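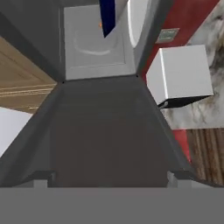
Pourquoi les essais de préhension du programme Bromusa ont-ils été suspendus en avril ? Un défaut de fermeture de la pince a été relevé à 11 reprises sur une série de 1000 cycles en simulation.

L'équipe de Darlow a établi que la consigne d'effort n'était plus transmise après un arrêt d'urgence. Le site de Cabanatuan applique le même correctif. La reprise sur machine réelle demeure subordonnée à l'accord du service sécurité de Zirnenia. Les anomalies sont à signaler avant 14 heures.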